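Home Topics Ask Members Log in

Someone keeps trying to get into our router. Should I be worried?

Kaisu Niskanen
December 8, 2020

Hi all, I run the network for a small food co-op (I'm the office manager, so that means me and a search engine). I finally opened the log on our Dukell router and found 106 failed logins to the admin page in one night, all from addresses I don't know. There are five of us on it, and I'm the only one with the admin password. Nothing seems broken. Do I call the police, change something, buy something? My boss saw an ad for a security box that costs 900 dollars and now he's very excited about it.

Aba Quartey

Please don't spend the 900 yet! Those are almost certainly bots, and they knock on every door on the internet all day long. What bothers me is that they can reach your admin page from outside at all. Look for a setting called remote management or remote access and switch it off. Then update the firmware, pick a long new password and turn on two-step login if your model has it. I did all this at my sister's shop in June and the log went from some 700 tries a week to none.
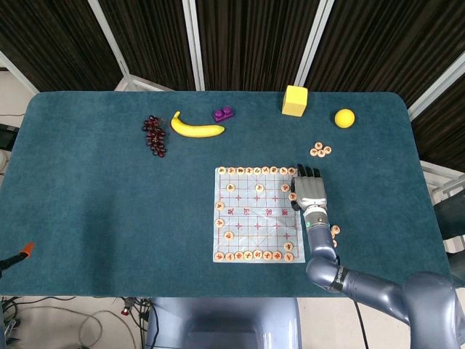 Passwords are where I'd spend the most time, to be honest with you. Get a password manager and let it make them up for you – mine is ugly nonsense and I love it. If you need one you can type by hand, string together five or six words picked at random. Please don't just look at a table and write down what's on it, because "grapesbanana" with a dark red bunch of grapes and a yellow banana lying right there on the teal felt is a guess anybody in the room could make. And don't reuse the old one with a 1 on the end!

Esko Mustonen

just get a new router

Kalevi Kiiskinen

Aba is right about remote management. I'd also check the list of admin users for names you don't recognize, and look for successful logins in that log as well as the failed ones. If you find one that wasn't you – do a factory reset and set it up from scratch, don't restore from a backup.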